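Segmenting Stacked Garments from a Wrist View: Layer Boundaries and Grasp Height

Posted August 21, 2021, in Tutorials / Perception

This page covers the second stage of the Likevmont pipeline: taking a wrist-view frame of folded laundry and producing a grasp height for the top item. It assumes you have finished the calibration page and that Kun, the frame loader, reads your recordings without timestamp warnings. If it reports gaps, fix those first.

1. Set up the session

Create a working folder and point Kun at the recording. Our configuration uses 4 worker threads. More threads did not help on the Colham machine, where decoding is limited by the disk.

Export frames at the native rate. Do not resize. The fisheye correction in step 2 uses the calibrated intrinsics, and these are only valid at the original resolution. The sequence used on this page is 131 frames long.

2. Mask the tool

The fingers, linkages and body of the gripper cover a large part of the lower image. They move very little relative to the lens, so a static mask handles most of this area. The exception is the pads, whose position depends on the opening width. Load the mask in two parts: a fixed polygon for the body and a width-indexed polygon for each pad.

Check the mask at the fully open and fully closed positions. If the pad polygon is too tight, blue pixels leak into the garment region and the clustering in step 3 gives them a layer of their own. Dilate by 4 pixels and check again. 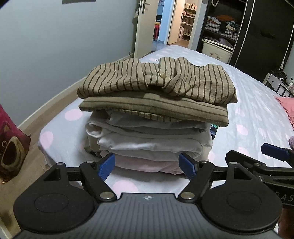 Depth from the wrist view alone is noisy on cloth, so the boundary detector works on image gradients first and uses depth only to confirm. Run it in this order:

Undistort the frame.
Apply the tool mask.
Crop to the region between the pads, extended upward to the top of the pile.
Compute vertical gradients and smooth them along the horizontal axis.
Keep ridges that are longer than the minimum length setting.

3. Separate fold edges from printed patterns

Striped fabric is the main source of false boundaries. A stripe that runs along a front fold produces the same gradient as the gap between two garments. Two tests remove most of these.

The first is spacing. Stripes repeat at a near-constant interval, and garment edges do not. Compute the autocorrelation of the gradient profile and suppress any ridge that falls on the dominant period.

The second is shadow. A real gap between layers is darker than the cloth on both sides. A dark stripe also passes this test, so run it only on ridges that survived the spacing test.

Two garments in the same fabric remain difficult. In July we changed the default so that the detector returns a merged layer with a low confidence score in this case. The planner should treat a merged layer as one item and request a second view before closing the fingers.

Patterned bedding needs separate handling. Fit the support plane before clustering and discard everything within the plane tolerance. Large printed dots on a sheet otherwise appear as flat blobs next to the pile and pull the estimated base of the stack sideways.

4. Compute the grasp height

With the boundaries in hand, take the lowest edge of the top layer and subtract half the pad thickness. Our default clearance is 29 mm above the next boundary for thick stacks. Reduce it for thin shirts, or the pads will close on air.

Raised collars and loose folds bias the top surface upward. Use the median height of the layer. Write the result to the planner topic together with the confidence score. Paredance, our planner, ignores any target that arrives without one.
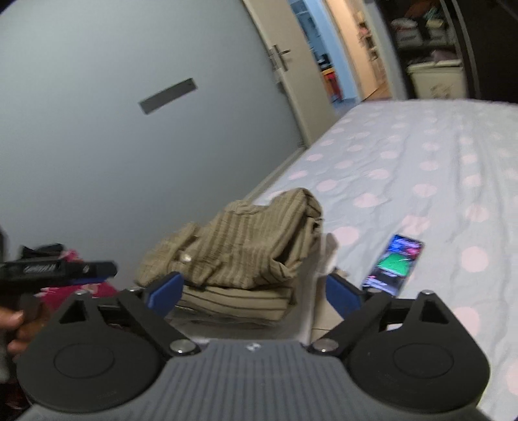
Paredance reader comment, from tmk_rig: The spacing test fails for me when the shirt is rumpled. The stripes bend, the period spreads out, and the autocorrelation peak drops below threshold. I now compute it in short windows along the fold and take a vote. It costs almost nothing in run time and removed most of my false layers.

Windowed voting is a reasonable change, and the detector already accepts a window length in its settings file. Set it to at least three stripe periods. Shorter windows give unstable peaks, and the vote then depends on noise.

5. Verify before running on hardware

Replay the full sequence with the overlay enabled and watch the top boundary. It should stay attached to the same fold while the tool moves. If it jumps between two positions, raise the minimum ridge length before changing any other setting. Save the overlay with the configuration file, under the same name, so that the next stage can load both.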